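Setting the Rules for Tabletop Handling: A Conversation with the Flumska Safety Office

The safety office at Flumska oversees every station where two-handed robots work with household items. In February it issued the second edition of its handling practice, which now applies at the Drurthorpe and Makow sites as well. The head of the office agreed to discuss the document on a Wednesday afternoon, between two station reviews.

The first edition was written for a single room. "It assumed that everyone had been trained by the same two people," the head of the office said. "When Makow opened, we found that the same sentence was being read in different ways. The word 'clear' was the worst of them. One team took it to mean that the table was clear of tools. Another took it to mean that staff had stepped back."

The new edition defines the word. A table is clear when it holds only the items on the task sheet and when no person has a hand or sleeve inside the marked line. The operator says so aloud, and the second person repeats it before the arms are enabled.

Speed was the subject of longer debate. Hand travel over the table is now limited to 200 millimeters per second whenever a person is inside the station, and staff may not raise the limit during a session.

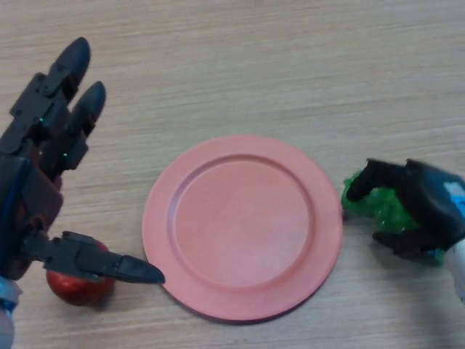
Food and dishes have a section of their own. Plates must be plastic, and a plate with a crack or a sharp edge is withdrawn. Scuffs are permitted. "We were asked whether a worn plate should be thrown out," the head of the office said. "Our answer is no. A home has worn plates in it. What we want to know is whether it can cut someone."

Fruit used at a station is treated as equipment from the moment it enters the room. It is kept in a marked bin and may not be eaten afterward. The office received more objections to this clause than to any other, chiefly from Drurthorpe, where the stations are next to the staff kitchen. The clause was kept.

The practice also covers the hands themselves. Finger pads and joint pins are inspected after every 90 minutes of operation, and a hand with a loose pin is taken out of service until it has been signed back in. Suwannarat, the outside firm that audits the stations, reviewed 1018 inspection records before the second edition was approved. It returned 4 of them as incomplete, all for a missing signature.

Asked what remains unsettled, the head of the office named the handover of objects between a robot and a person. The current text prohibits it. Several teams have requested a trial, and the office has asked each of them to submit a written stop procedure first.

"We have read two so far," the head of the office said. "One has gone back with questions. The other is with Suwannarat, and we expect to have their comments before the next review."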